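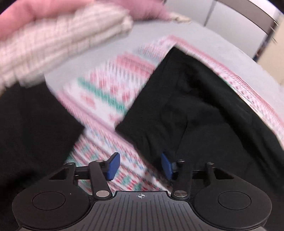 The gripper's blue finger pads, open, over a patterned knit and some dark clothing.

Cundico hand-held gripper kit
By Notburga Kofler
16 Jun 2024
Reading time: 3 min

The Cundico is a hand-held gripper sold as a kit for people who want to record everyday jobs for a robot to learn from. You hold it like a chunky pair of tongs, do the job yourself, and the recordings go off to train an arm with the same sort of fingers. I've had one since the spring, so this entry is partly reference and partly me telling you how I get on with it!

Background

Cundico is made by Ertürk, a small workshop that started out repairing sewing machines and moved into grippers later on. The first version came out in October and was called the Nudar. Some older guides still use that name, and the spare parts bags do too (mine all say Nudar, which confused me no end when I was looking for pins). The two are near enough the same tool, but the handle was changed and the old chargers don't fit.

What it looks like

The body is dark grey with a ribbed housing in the middle and a round black lobe on either side. Black link arms come up from there in a mirrored pair, with angular brackets further out that have triangles cut through them, and the joints turn on pins with silver caps. At the ends you get the two blue pads, and those are the bit you'll be looking at all day. There's also a little white crosshair mark on the housing. I use it as a rough guide for keeping my hand straight, though the manual only mentions it under setting up.

What's in the box

The basic kit costs 312 euros and has the gripper, a charger, a wrist strap and one spare set of pads. The full kit adds a carry case and a year of the Giramell service, where you send in your recordings and they check them and sort them by task. After the first year Giramell is 25 euros a month. You can skip it and keep everything on your own computer, and plenty of people do.

Using it with clothes

Laundry is what I bought mine for, and I'd say cloth is where the kit is at its most fun and its most annoying. Knitwear is lovely to work with, you just close the pads on a fold and lift. Thin black stuff is harder going, mainly for my eyes, and I've grabbed two layers when I wanted one more times than I'd like to admit. Go slower than feels natural. Giramell sends clips back if there's too much blur in them, and in my first month they returned 69 of mine (ouch). By now I've sent in 3510 and the returns have nearly dried up.

Care and spares

Wipe the pads with a damp cloth when they pick up fluff. Ertürk sells pads and pins separately, and swapping a pad takes a couple of minutes with the small key from the box. The pins need a bit more patience, so do them over a tray.

Known problems

The wrist strap is too short for bigger hands, and the charging light is so dim I keep thinking it's off. Early Nudar owners also reported squeaky joints, which Ertürk fixes free of charge if you pay the postage.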